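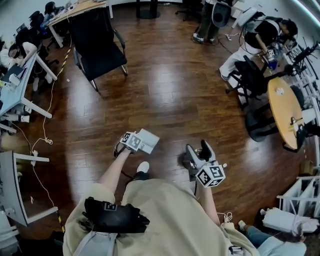

Cliltby Shared Office -- Floor and Furniture Notes
README

Welcome, and thank you for opening this before moving anything! This folder holds the notes we keep on the big work room at Cliltby: the desks, the chairs, the wooden floor that everybody compliments, and the cables that wander across it whenever we get busy. It began as one page about floor polish and has grown a good deal since, so please forgive the odd ramble.

Last revised March 5, 2023.

What is in the folder

floor.txt -- cleaning, polish, scratches and who to write to about a lifted plank
desks.txt -- one entry for each desk, with its width and the date it arrived
chairs.txt -- office chairs, with repairs
cables.txt -- anything that crosses a walkway, and the tape that goes with it
old/ -- the notes from the Fagundes building, kept for the chair part numbers

The files are plain text with one entry per line and fields separated by semicolons. Measurements are in millimeters. There are 403 entries in all, and a fair number of them are about casters.

The floor

The planks are a reddish brown with a good shine on them, and they show everything. Sweep first, then go over them with a damp mop (damp, please, and well wrung out) and the Stetasus cleaner from the tall cupboard. Polish is done once a year, in April, and the room needs to stay clear overnight afterward. If you find a new scratch, add a line to floor.txt with the nearest desk, even if you suspect it was your own chair.

Desks and chairs

The long desk with the wooden top is shared, and people sit along it wherever there is room. The pale blue and white desk tends to gather boxes and papers, and we've given up asking for it to be bare; a clear patch big enough to lean an arm on will do nicely. Leave 900 mm behind any chair that backs onto a walkway, and push yours in when you go home.

The mesh chairs with chrome legs are lovely to sit in but they do get left out in the open. The tall table on the round black base is heavier than it looks -- two people to move it, always.

Cables and tape

Yellow-and-black tape marks the strips of floor we want people to notice. Lay it flat, press the ends down hard, and replace it after 6 months or whenever the corners start to curl. Long cables should run along the desk legs where they can. Coil up the slack at the end of the day.

Known gaps

Three desks still have no arrival date. The Drulora order sheets would probably settle it, if anyone comes across them. The widths in old/ were taken with a different tape measure and don't always agree with desks.txt; use desks.txt.

Corrections are very welcome, small ones included. Add your line at the bottom of the right file and we'll sort it into place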